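Category: Food & Shop Supplies > Trade News

Fludholm metal bins to replace cardboard for loose fruit at Drelside packing rooms

September 2008
By Fludholm press office

For immediate release. Loose fruit packed at Drelside is coming out of cardboard and going into open metal bins, under a supply deal signed with Fludholm this month. First batch is 200 bins, with an order for 3000 in total to follow in stages. Lemons go first, then limes, then the rest of the citrus. Apples next year if all goes well. Soft fruit is not included.

The bins are plain things. Rectangular, open top, blue-grey metal, no lid, no printing. Made to sit flat on an ordinary wooden table so that whoever is packing can reach in from any side and take what's needed for a mixed bag. They stay on the table all through the shift and get wiped out at the end of it. Drelside has been using a small number since March and asked for no changes to the shape, only that the rims be smoothed a bit more. That has been done.

Mixed bags are what Drelside is known for locally - a lemon, an onion, a couple of potatoes and so on, made up to order for corner shops that don't want a full case of anything. It is fiddly work. The old cardboard trays went soft at the corners and were thrown out by the armful, and in a wet week there'd be none fit to use by the afternoon. Drelside got through 2541 of them last year. Storing the flat ones took up most of a back wall which will now be shelving.

"We were spending far too much time folding trays," said the packing manager at Drelside. "Fold a tray, fill it, empty it, it's had it, fold another. The bins just stay put. You tip the fruit in and you get on. I'd have had them years ago if I'd known where to ask."

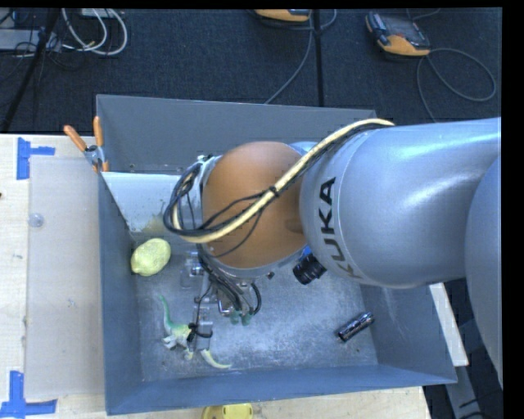 A lemon in a metal bin on the wooden table. Marks on the bin floor are surface scuffs.

On the subject of scuffs. Customers do ask, so for the record the floor of the bin is meant to be used hard and it will go mottled and scratched. Fludholm will not take back a bin for marks on the inside. It will take back any bin with a split seam, a bent base or a rim that has lifted, and will straighten or replace it at no charge during the first two years. After that there is a flat repair price, on the list.

Cleaning is warm water and washing up liquid, then a dry cloth. No scourers please. No bleach. Lemon juice left sitting overnight can leave a dull patch, so wipe as you go if fruit has burst. Bins should be dried before they are stacked or they stick togther and are a nuisance to part.

The Istomel depot will hold the stock and do the deliveries. Bins go out on the same vans as the shop orders so no extra run is needed, and damaged ones can go back the same way. Istomel has room for 1161 stacked and wrapped at any one time, and the remainder of the Drelside order will be made and sent on as space comes free. Final delivery expected in March.

Zaidi, the grocery wholesaler which buys a good part of what Drelside packs, has asked for a trial of its own. It wants the bins for the front counter as well as the packing table, for loose lemons and garlic and the like. Fludholm is looking at that. Counter use is a different matter from packing use - shoppers lean on things, children pull at them - and a rubber foot of some sort would probably be needed to stop the bin sliding. No date has been set and no price agreed.

A Fludholm spokeswoman said: "It's a bin. We are pleased with it. We've made them for workshops for a long while, for bolts and offcuts mostly, and it was Drelside that rang up and asked could they put fruit in one. We had to go away and check the finish was suitable, which took a while, and then there was the business with the rims. But it's a good order for us and it keeps the press shop busy right through the winter."

The workshop bins are still available and are not the same product. They have not been checked for food and should not be used for it. The food bins have a stamp on the underside. If yours has no stamp please do'nt put fruit in it, ring us first.

Smaller buyers can order too. Minimum is four bins, sold nested, collected from Istomel or delivered with a charge depending on distance. Colour is blue-grey only. We have been asked about white and about green and the answer for now is no, sorry. Dividers are being drawn up for packers who want to keep two or three sorts of fruit apart in the one bin, samples after Christmas. Lids are not planned.

Price list and order form by post or fax from the Fludholm sales office. Samples can be lent to packing rooms and shops for a fortnight, carriage to be paid by the borrower both ways. Trade press wanting to see the bins in use should ask Fludholm, not Drelside, as the packing room is small and is at its busiest first thing. Afternoons are best.

Notes to editors: Fludholm makes pressed metal bins, trays and shelf units. Drelside packs mixed fruit and veg for independent shops. Please use "bins" and not "crates" - crates are a seperate line.

Last updated: delivery details for Istomel corrected, fourth paragraph from the photo reworded.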